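**The Folding Question** - 2020-09-20

A reader wrote in after the last issue to ask when she can stop folding laundry. She has three kids and a dryer that never rests, and she wanted a year. I love this question, and I get some version of it every few weeks, usually from people who bought a robot vacuum and now feel the rest of the house should follow.

So I spent a good chunk of this month on it, and I'm going to give you my opinion, which is worth what you pay for this newsletter.

Let's start with why the vacuum works. A floor is flat. It stays where it is. If the machine misses a patch it goes by again tomorrow and you never know. My own one (a Dandero, bought used, missing one brush) has eaten two phone chargers and still I'd call it a success, as it asks very little of me apart from picking up the chargers.

Cloth is another story! A shirt has a different shape every time you let go of it. A mug on a shelf looks like a mug from any side, but a sweater dropped on a bed can look like nearly anything, and the part you need to grab may well be underneath. You and I sort this out with our fingertips. We pinch, feel two layers when we wanted one, and let one slide away, all while thinking about dinner. Ask a machine to do that and you've asked for a lot.

Knits are the worst of the lot, I think. A dress shirt at least has a collar and some stiff seams to go by. A thick knit just slumps, and even when it's more or less a rectangle, some bit of it has its own plans.

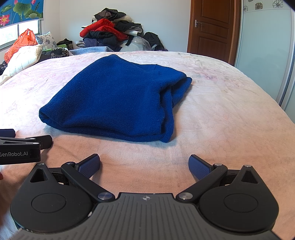 *Blue knit sweater, folded, with one flap still loose. Gripper open.*

I'd call that a decent fold, by the way. It would go in my drawer.

Now, the machines. There have been folding machines for the home promised for years, and the ones I've read up on mostly want you to clip each item in by hand, one at a time. The Kovstead people sent me their price sheet this summer and it came to 886 dollars for the basic unit, which takes shirts and pants and won't take towels, socks, or anything with a hood. I did the sums at my kitchen table. We get through about 300 pieces in a month at our house (yes, really, two of us play soccer), and by the time I'd pulled out the hoods and the socks, the thing would be doing less than half. And I'd be standing there clipping.

Then there's the arm crowd. Trulance has a two-armed setup on a bench, and I've watched their towel clip more times than I should admit. It's lovely. It also runs 6 minutes for one towel, and the towel starts out in the middle of a clean table with good light on it. I don't have a clean table. I have a bed, and it already has stuff on it.

What interests me more is the teaching side. If you want a machine to learn a chore, it needs to see that chore done, over and over, in ordinary rooms with ordinary piles of things in them. A person can work with a pair of hand-held grippers in place of bare fingers, so the moves are ones a robot hand could copy.
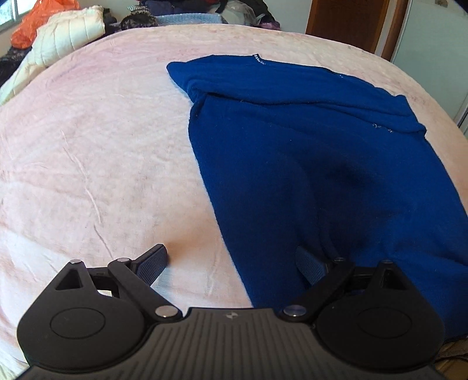
I tried the same idea at home with two pairs of kitchen tongs and a hoodie, and please do have a go, it's very humbling. With two points of contact per hand you plan everything. You spread the thing out first. You look for an edge you can trust. You get one sleeve in and the other one wanders off - and you find out how much work your other three fingers were doing all these years.

I also asked the folks at Obi, who make a sorting line for hotel laundries, whether any of it carries over to homes. Their answer was a polite no. They deal in sheets and flat towels, 192 to a cart, all the same size, and a person still feeds the line by hand.

So, my answer for the reader with the three kids. Flat things from a tidy stack, at a slow pace, with someone nearby: I can see that in a few years, if you have the money and the floor space. A mixed basket tipped out on the bed, hoodies and all - I wouldn't plan your life around it. Teach the oldest kid to do towels.

In December I'll be looking at dishwashers and whether anything can load one yet. If you have strong feelings about which way the forks go, write to me now and get it over with.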